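Progress report to the Nivar fund, second period
Prepared by Theresia Ruchti, Burnness workshop
23/01/2018

## Work since the last report

The grant pays for collecting demonstrations of two-arm tidying and sorting with household objects. Kofler uses the demonstrations to train the control policy, and our part is to produce clean examples in enough variety. Collection started in November, after the tiled station was finished and both arms were calibrated against the same rail.

We now have 27 hours of accepted recordings. An operator drives both arms through every episode, and a second person checks the recording the same day. An episode is accepted if the task was finished, both wrist camera streams are complete and the joint logs have no gaps. Everything else goes into a separate folder. We keep it, but it doesn't count toward the total.

Most of this period went to the garden set: a lavender bucket, small shovels and trowels, and a watering can, mixed in with dishes and a drying rack. Thin plastic tools are harder than the blocks we used at first. The handles turn in the fingers if they are gripped off center, and the translucent parts are difficult for the cameras.

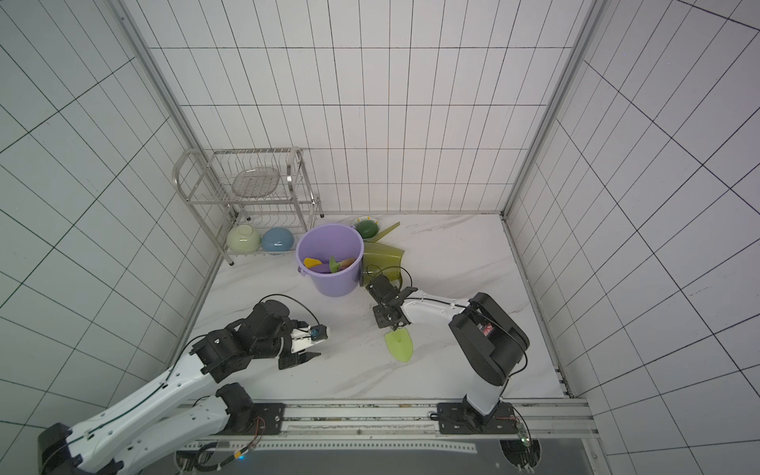
Kofler asked whether we could vary the starting layout more, as the first batch had the bucket in nearly the same spot every time and the policy had started to reach there no matter what. They would take fewer episodes per week if each one began differently.

We agreed to this. Operators now draw a layout card before each episode. There are 12 cards, and each gives a rough zone for the bucket, the rack and the loose items. Within the zone the operator puts things down as they like. Resetting takes longer this way and the weekly output dropped at first. It has mostly come back.

## Problems

- Cable wear. The wrist cables are pulled when an arm folds back toward its base. We replaced two on the left arm and changed the routing so there is more slack at the wrist.
- Clock drift. The two arm controllers drifted apart over long sessions. They are now synced at the start of each episode. The older recordings were corrected with a script, and five episodes could not be fixed and were dropped.
- Operator differences. New operators move slowly and stop often, and the pauses show up in the data. Each person now records practice episodes for a day before anything they do is accepted.
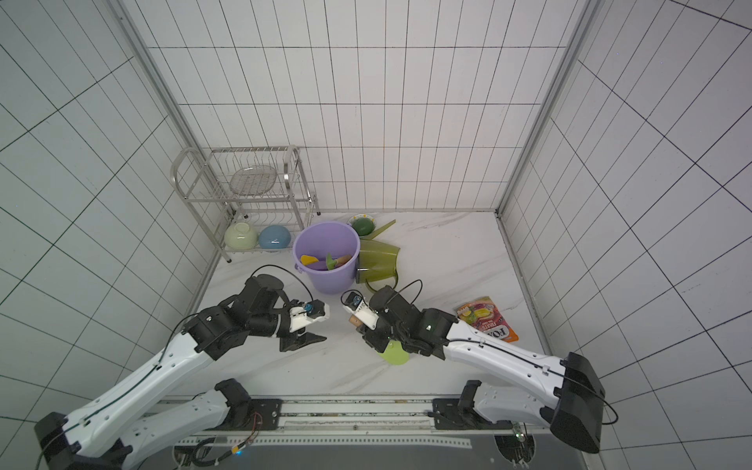 The practice day has made a clear difference in how much gets rejected. It also means a new operator costs us one paid day with nothing to show for it, so I have added that to the staffing line for the next period.

## Next period

The Niltberg site will copy our station with the same rail length and camera positions. Parts are ordered, except for the tiles. We will send them our layout cards and a set of 100 accepted episodes so they can compare their first recordings with ours.

At Burnness we plan to add tasks where one arm passes an object to the other. We have tried a few. The handover point is hard for one operator to judge from the screens, and we may need a third view from the side.

## Budget

Spending is within plan. Cables and gripper fingers cost more than expected, and travel to Niltberg cost less because the first visit was moved to the next period. I would like to shift the unused travel money to spare parts. Please confirm that this is allowed before we place the order.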